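Imprimer | Envoyer par e-mail

Pinces à main du poste sanitaires, Bovesora
Fiche de contrôle avant séance, avec remarques
Révision d'octobre 2023

Bonjour à toutes et à tous, et merci de prendre le temps de lire les remarques jusqu'au bout, elles sont un peu bavardes mais elles nous ont déjà évité pas mal d'allers-retours à l'atelier d'Irnen. La fiche vaut pour la paire de pinces n° 208, gauche et droite.

1. Mors
[x] Ouverture et fermeture complètes, à vide, cinq fois de chaque côté
[x] Pas de jeu latéral
[ ] Garnitures propres
Remarque : la garniture droite garde un voile de calcaire. Un chiffon humide, un peu de patience, et surtout pas de solvant, qui finit par durcir la matière (nous en avons fait les frais l'hiver dernier !). À reprendre avant la prochaine séance.

2. Cubes de marquage
[x] Faces propres, motifs sans rayure
[x] Fixation au poignet serrée
[x] Motifs reconnus par le logiciel Pacheco
Remarque : si un cube a bougé, même d'un cheveu, on refait l'étalonnage en entier. Je sais que c'est long et que tout le monde a envie de commencer, mais une séance décalée ne se rattrape pas.

3. Câbles
[x] Gaines intactes sur toute la longueur
[x] Connecteurs enclenchés
[ ] Passage libre autour des pieds
Remarque : les câbles descendent le long des jambes et il est bien facile de marcher dessus en reculant. Prévoyez assez de mou pour vous pencher, sans laisser de boucle au sol, et faites un petit tour sur vous-même avant de démarrer. Attache de droite à remplacer, modèle Ganier, il en reste dans le tiroir du haut.

4. Poste de travail
[x] Abattant relevé et stable
[x] Sol sec devant la cuvette
[ ] Cordons et cartons écartés de la zone de marche
Remarque : pour le dernier point, je laisse la case vide jusqu'à ce que le côté gauche soit rangé.

5. Compteur
[x] Relevé : 49 cycles depuis le dernier graissage
Remarque : le graissage complet se fait à 3000 cycles, nous sommes donc très tranquilles. Pensez tout de même à noter le relevé en fin de séance. Prochaine révision de la fiche en novembre.

Avis : utilisation autorisée une fois les trois cases vides cochées.

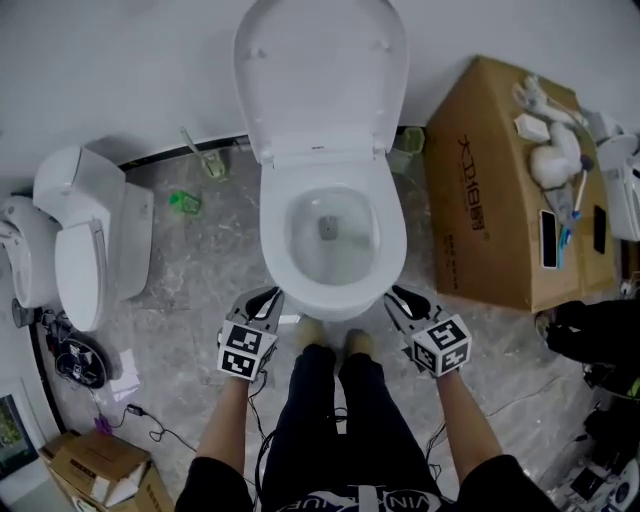 Paire n° 208 en position devant la cuvette, abattant relevé.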